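Household Practice I – Unit 4: Counter and Sink Care
Instructor: Ákos Farkas
Handout issued 2021-01-25

This unit covers the daily care of a light-colored kitchen counter and the sink area. Students should read it before the practical session and bring the Jondix checklist.
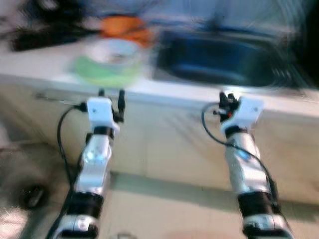
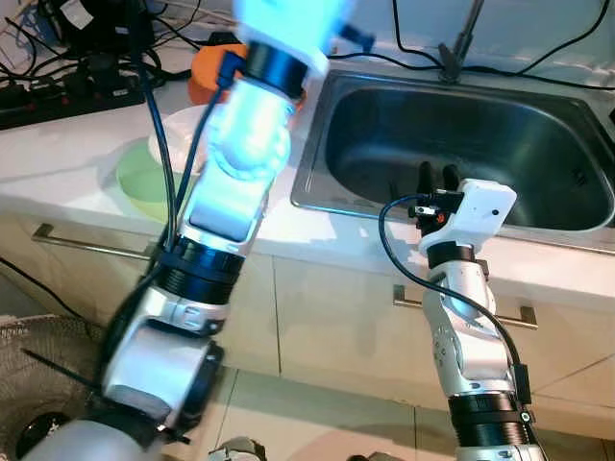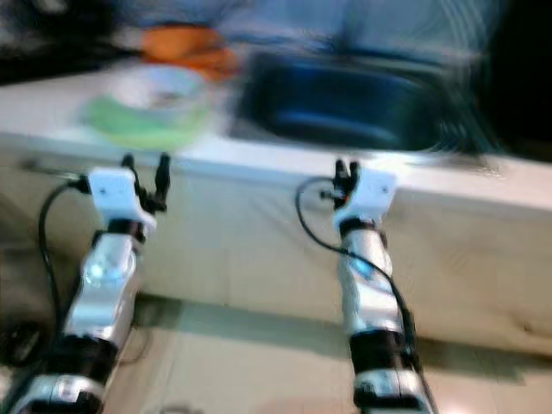
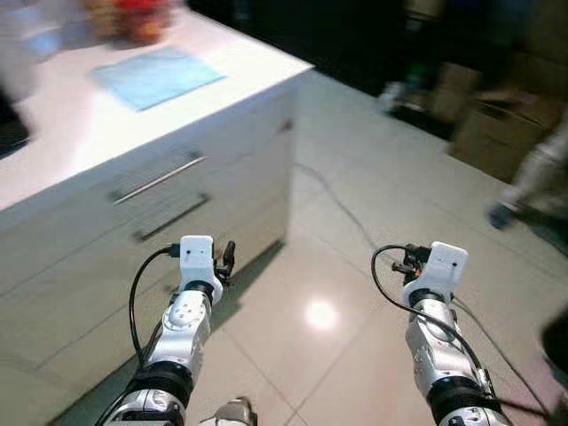 4.1 Clearing the surface
Pale countertops show crumbs and rings quickly. Move dishes to the sink side first, stacking bowls on plates of a larger diameter. Food that stays out, such as fruit, belongs at the back of the counter – well away from the working edge. Cloths are laid flat when not in use.

4.2 The sink
Rinse a stainless steel basin after each use and wipe the rim along the grain. Dry the base of the faucet last. Abrasive pads are not permitted in the practice kitchen.

4.3 Fronts and floor
Wipe drawer fronts from top to bottom, including the back of each bar handle. Glossy tile is mopped after all counter work is finished.

4.4 Assignment
Submit a written cleaning sequence for one counter and one sink. Maximum length: 489 words. The unit is graded out of 100 points, of which 22 are for the written sequence.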